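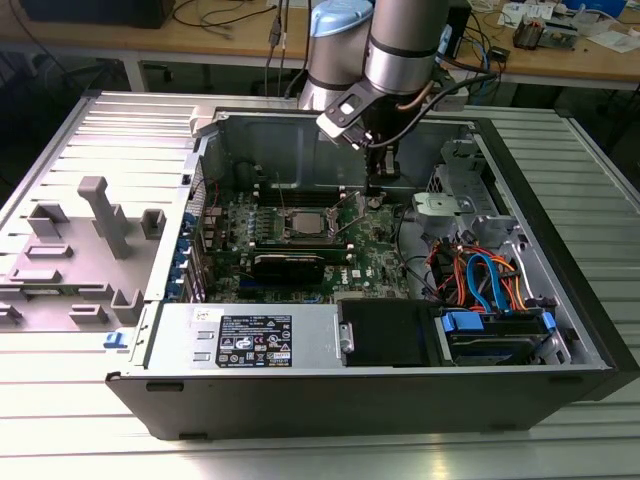 Who may operate the arm at the Bromerberg Shared Workshop after nine in the evening?

Any member holding a second-grade certificate may do so, provided that another member is present in the room and has signed the book.

So read the fourteenth article of the House Rules, and it was under the fourteenth article that Wing-sze Yen was asked to account for herself one evening in October.

The hearing was held in the upstairs room. Jad Semaan presided, as Secretary of the Workshop, and Li-hua Lu kept the record. Crescencio Gallegos attended on behalf of the bench users, who had asked to be represented without agreeing on what they wished to have said.

The Secretary opened by reading the entry for the night in question. It stated that Member Yen had begun work at twenty minutes to ten, that the arm had been run at low speed for the purpose of teaching it to service desktop computers, and that the second member present was Lemma.

"The register of members contains no Lemma," the Secretary said.

"No," said Wing-sze Yen. "Lemma is the arm."

The Secretary asked that this be recorded, and Li-hua Lu recorded it.

Member Yen was then invited to describe the work. She stated that the project had been approved in the spring with a grant of 400 from the equipment fund, of which 300 had been spent. The town school at Grasley had offered the Workshop 40 retired computers on the condition that they be returned in working order or stripped for parts. No member had volunteered to open them all by hand. She had therefore proposed that the arm be taught to reach into a case, take hold of a part, and draw it out without harm to the board beneath.

"And can it do so?" asked the Secretary.

"It can do the memory. It can do the cards if the latch has been released. It is poor with cables."

"In what respect poor?"

"It hesitates," she said.

Crescencio Gallegos observed that hesitation near a cable was a quality he would welcome in several of the members he represented. The Secretary asked that this not be recorded.

The question of the signature was then put directly. Member Yen did not dispute that the handwriting was her own in the first line of the entry. In the second line, where the name of the second member was required, the letters were large and uneven and ran slightly uphill. Li-hua Lu passed the book along the table. The Secretary studied the page for some time and passed it to Crescencio Gallegos, who held it at arm's length.

"You guided it," said the Secretary.

"I wrote the path for it. I had to give it something to practice on between machines. The pen is a good exercise — it has to feel how hard it is pressing."

"You understand that the article concerns safety. The second member is there to press the stop."

"I do understand that. I had the stop on a cord around my wrist."

"That is a provision for the first member."

"Yes," she said. "I was alone. Wing-sze Siu had gone home at nine with a headache and I did not want to lose the evening. I should have left the line blank, and I should have left the arm off."

There followed a pause, during which the radiator could be heard. The Secretary consulted the schedule of penalties. For a first breach of the fourteenth article it prescribed the loss of evening privileges for a period of 2 months. For a false entry in the book it prescribed a reprimand in writing. It made no provision for an entry which was false as to membership but accurate as to who had been in the room, and he said so, with some reluctance, for the record.

Crescencio Gallegos asked whether he might put one question.

"When it had finished signing," he said, "what did it do with the pen?"

Wing-sze Yen considered the answer. "It put it back in the cup," she said. "I had not written that part. It was left over from the memory modules. It puts a thing down where it last saw others like it."

Li-hua Lu stopped writing, and then went on.

The decision was delivered the following morning and posted beside the door. Member Yen's evening privileges were withdrawn for the prescribed period, and the grant was to continue. Daytime work on the Grasley computers would proceed at the Bandier bench, under the supervision of Wing-sze Siu, with the stop held by a person other than the one at the keyboard.

A second notice was pinned beneath it, in the Secretary's own hand. It amended the fourteenth article by the insertion of the word "human" before the words "second member."

The book itself was kept in use, as there were many pages left in it. The entry was not struck out. Li-hua Lu had placed a small pencil mark beside the name and written the number of the minute in the margin, and when Wing-sze Yen came in to start on the next computer she signed below it, and waited with the pen in her hand for Wing-sze Siu to come down the stairs.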